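Clodance: The Complete Series (DVD Box Set)
Released by Henetance Home Video
Format: DVD, 5 discs
In stock

Clodance ran for a single season on the Bitine channel and has been hard to find since it left the schedule. This set collects all 17 episodes of the dance competition in broadcast order, along with the reunion special. The episodes are the full versions that first went out, with the original music in the group rounds. Later repeats replaced several of those songs and trimmed the judges' comments to make room for more ads.

The show follows amateur couples from the town of Abdella who learn a new style of dance each week and perform it in the old Abdella ballroom. Viewers did not vote. The judges scored every routine, and the lowest pair went home at the end of the hour. 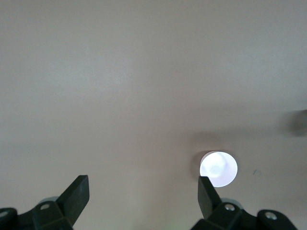 Each disc is printed with its number and the episodes it holds, and the label side is a different color for each one. Customers who bought the earlier promotional edition told us they had trouble telling the discs apart once they were out of the case. A plain round white one lying on a pale tabletop, as shown, could be any part of a season, so the printing was changed for this release. Numbers are large enough to read without picking the disc up. The order also appears inside the front cover.

What's in the box

All 17 episodes
Reunion special, 115 minutes, not previously sold on disc
Audition footage cut from the first episode
Judges' commentary on the semifinal and final
Printed booklet, 60 pages, with an episode guide and music credits
Outer slipcase

The booklet lists every song and every dance style by episode. It gives away the results, so leave it closed if you have not seen the show.

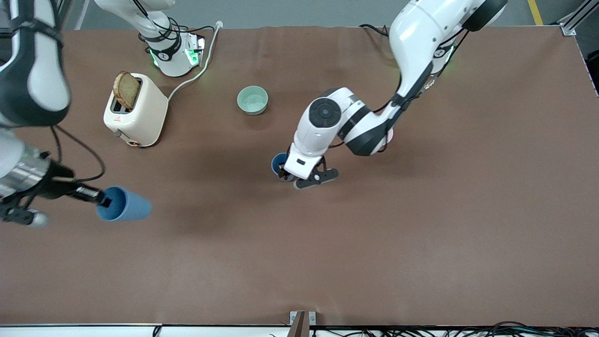 The game cards from the reunion special are also included, in a pocket behind the last disc. They let you score the routines at home using the same categories the judges used: timing, footwork and partnering. The cards are laid out in a grid and take up more space than you might expect. A coffee table is too small for the full layout, but a large brown tabletop like this one would hold it, with space left for the booklet. Pencils are not supplied. Extra score sheets can be photocopied from the back of the rules leaflet.

Picture and sound

Standard definition, widescreen. Stereo sound in English. English subtitles on all episodes and the reunion special. The commentary tracks and audition footage do not have subtitles.

Playback

Region 1. The discs play in standard DVD players and in most Blu-ray players sold in the United States and Canada. No digital copy is included.

Shipping and returns

Orders normally ship in around 5 business days. Unopened sets may be returned for a refund. Opened sets can be exchanged for the same title if a disc is faulty. Please tell us which disc number is affected when you write.

The first printing sold out in August. Copies now on sale are from the second printing, which corrects two song credits in the booklet.

Page updated 2022-09-10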